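3.2 Collecting the demonstrations

All episodes were gathered in simulation, in the Hevus renderer, with a two-arm robot teleoperated by one person at a time. Two operators (Xiao and Yule) shared the work, in short shifts. Each episode is saved with joint states, gripper commands and every camera stream, wrist views included. Wall texture is kept the same for the whole set – we vary light and start pose only.

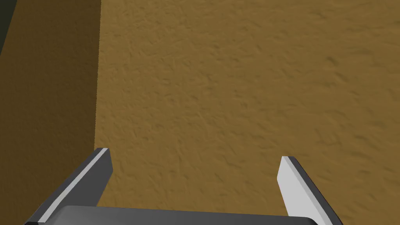

Figure 2. Wrist view, gripper open, nothing held.

Drosness, January

Wrist frames with little in them were a worry at first. Plain textured wall, fingers, not much else. We kept them. An early filter by Munro threw out any episode with long plain stretches, and the policy trained on what was left did worse on approach, so the filter was dropped. Depth is not recorded, only color.

The door task is the harder half of the set. Operator drives one arm to the handle, the other arm stays raised and out of the way. Handle type and door finish are drawn at random from the Unell assets. Start pose is jittered, and the head camera tilts with the body, so the door is often at a steep slant in the image. 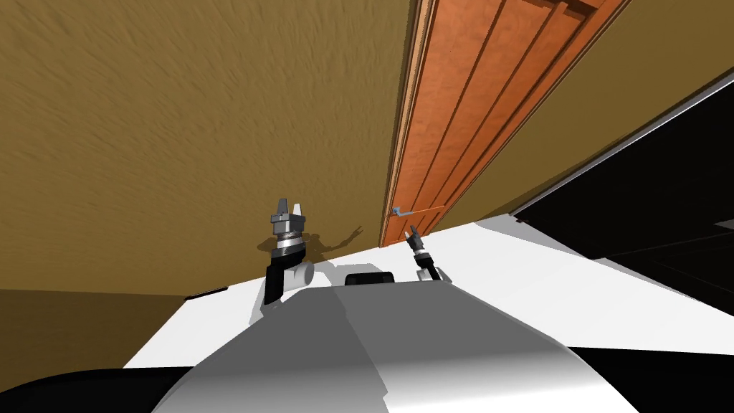 We logged 287 episodes in total, of which 191 passed review. Main causes of rejection: fingers closing early, contact with the trim, operator giving up part way. Rejected epsiodes are stored but not used in Section 4.

Review was done by MacKinnon, from the head view alone, at half speed. Contact is hard to judge from there. The fingertips and handle can overlap in the image well before they touch, so contact labels come from the simulator state instead.

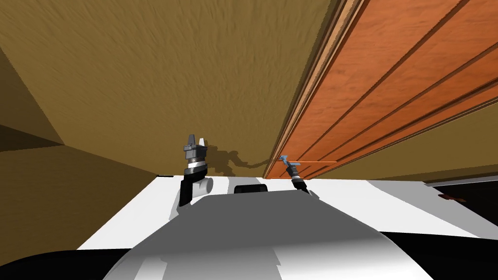
Labels are per frame: approach, contact, pull, release. Boundaries between approach and contact were checked again by hand on 25 episodes, and the Menzies script agreed with the reviewer on all but 2 of them. Those two were relabeled. No smoothing was aplied to the actions before training.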